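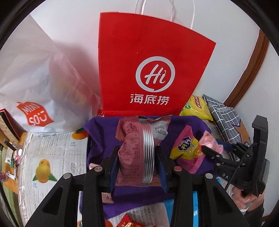
Have you ever wondered who came up with the paper bag? I did, last February, when the bottom fell out of mine and 20 oranges went rolling down the stairs at the Grastbridge bus station. (A boy caught one with his foot. Nice work, whoever you are!) So I went home and read everything I could find, and it is a much better story than I expected. Take a big red paper bag with white twisted-cord handles, the kind you might get from a restaurant or a fancy store. It can stand up all by itself next to a wall, and for a long time paper bags couldn't do that at all.

Bags with pointy bottoms

The first factory-made paper bags, back in the 1850s, were shaped like big envelopes. They were fine for a handful of candy or a few nails. But try to put one down on a table! It flopped over, and out came your candy. If you wanted a bag with a flat bottom, somebody had to fold it and glue it by hand, and that was slow.

Then along came Margaret Knight. She worked in a paper bag factory in Massachusetts, and she had been making things since she was little – sleds and kites, mostly, for her brothers. She built a machine that could cut, fold and glue a flat-bottomed bag. A man saw her machine and tried to claim the idea as his own, so she took him on, showed her drawings and her notes, and won. She got her patent in 1871. I think about her every time I unpack groceries.

How a bag learns to fold

Find a paper grocery bag at home and fold it flat. Go on, I'll wait. See how the bottom tucks up and the sides go in like an accordion? Those side folds are called gussets (say it GUSS-its). When you open the bag, the gussets push out and make a box shape, and a box shape is good at standing up.

What about the handles?

Twisted handles are often made of paper too, just wound around and around like a rope. My friend Lizeth Usuga used to teach fourth grade, and she showed me this one. Take a strip of newspaper as wide as your thumb and pull on both ends. Rip! Now twist a new strip up really tight and pull again. It takes a lot more pulling! Twisting squeezes the fibers together so they grip each other and share the work.

What are fibers? They're the tiny threads that paper is made of, and most of them come from wood. Brown bags are usually made from kraft paper, and "kraft" is the German word for strength. The fibers in it are nice and long, so they tangle up well.

Why wet bags rip

Water gets in between the fibers and loosens their grip. My orange bag had been sitting in a puddle, and I hadn't noticed. If your bag gets damp, put one arm under the bottom and carry it like a sleepy cat.

And when you're done with a good one, fold it along its own creases and keep it flat in a drawer. Mine are behind the baking trays, and there are far too many of them.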